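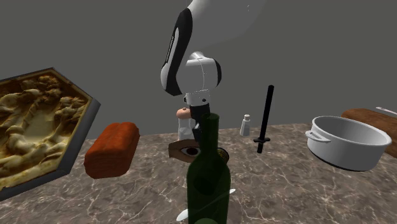 Vol. 5, No. 16

Wekwood Stone Terms: data card
Updated Feb 9, 2018

Word list for stone sold as slab or tile. 78 entries, one per line, UTF-8, tab-separated. Fields: term, variant, trade use, source note.

Trade use follows the seller, so "marble" may cover limestone that takes a polish. Do not use it for geology.

Variants were merged by Eilidh Baird. Empty source notes are still open. Send fixes to Sheena Rutherford with the line number.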